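How does the shot clock work in basketball?

I love basketball, and when I first started watching it I could never work out why there were two clocks. There's the big one that tells you how long is left in the quarter. Then there's a smaller number, often sitting right on top of the basket, and it keeps jumping back up again. That's the shot clock, and it's my favourite rule in the whole game!

When your team gets the ball, you have 24 seconds to take a shot. The ball has to leave your hand before the time runs out, and then it has to go in or at least touch the metal ring. If it doesn't, a buzzer goes (a really loud one -- I still jump) and the other team gets the ball.

Long ago there wasn't a shot clock at all. A team that was winning could just pass the ball round and round, and the crowd got very bored indeed.

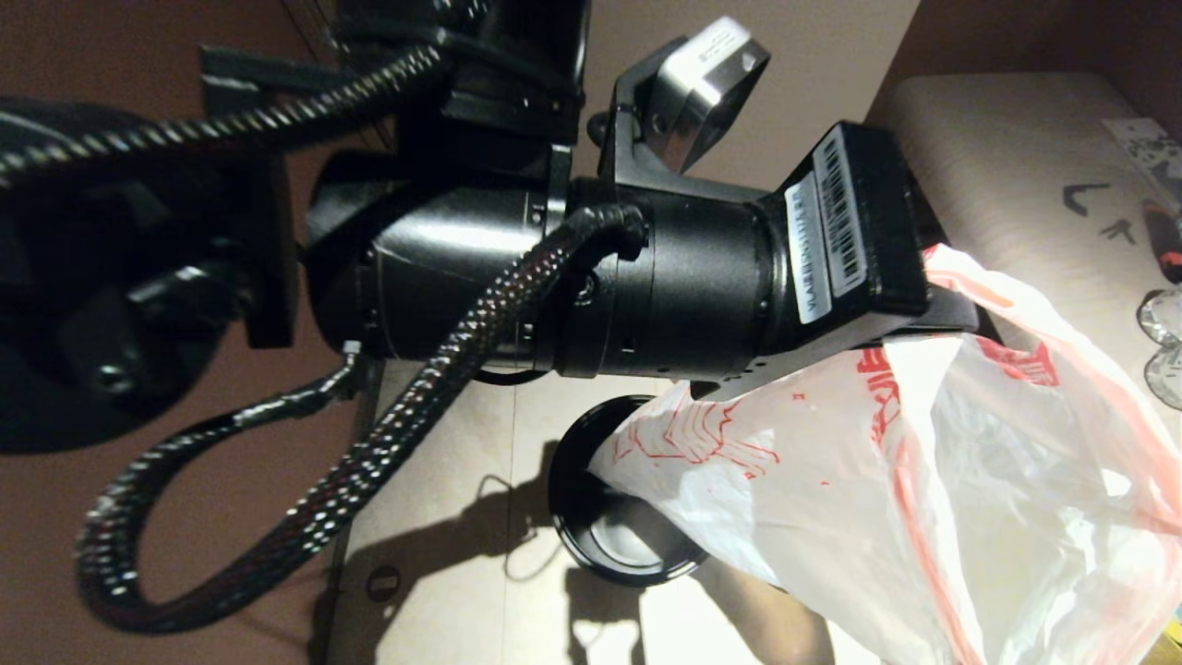 What happens if the shot hits the ring and bounces out?

The clock gets reset. If your own team grabs the ball, you usually get 14 more seconds to try again. If the other team catches it, they start with a fresh 24.

At my club, the Dronida Juniors, we play without one until the under-12s. My first game with it was on a Friday night against Plulletti, and I was so busy looking up at the numbers that I dribbled the ball off my own foot. We lost 46-42, so it was close!

Want to try it at home? Get a friend to count down from seven out loud while you dribble, and shoot before they reach zero. It feels much quicker than you'd think -- and if your friend starts speeding up near the end, like my brother does, swap places and get your own back.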